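Vundusance is a line of plush toys sold by Gullance, a maker of soft goods for people who say they are buying for a niece. The orange model, designed by Kyung-tae Hong and first sold in September, is known to collectors as Han. Its expression has been read as suspicion, fatigue and mild contempt.

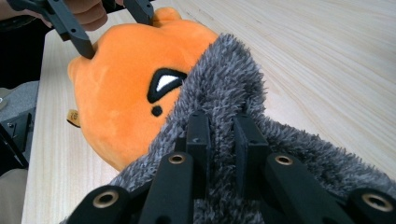

An orange plush toy on a pine tabletop, partly covered by gray shaggy fabric.

The body is rounded and short-piled, with a small nub at one end and a lighter panel underneath. Whether it represents a fruit or an animal is disputed — the catalog lists it under both. The first run was 2,000 pieces.
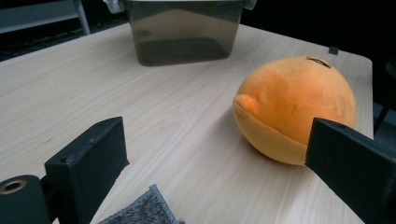 The toy on a tabletop, with a translucent container behind.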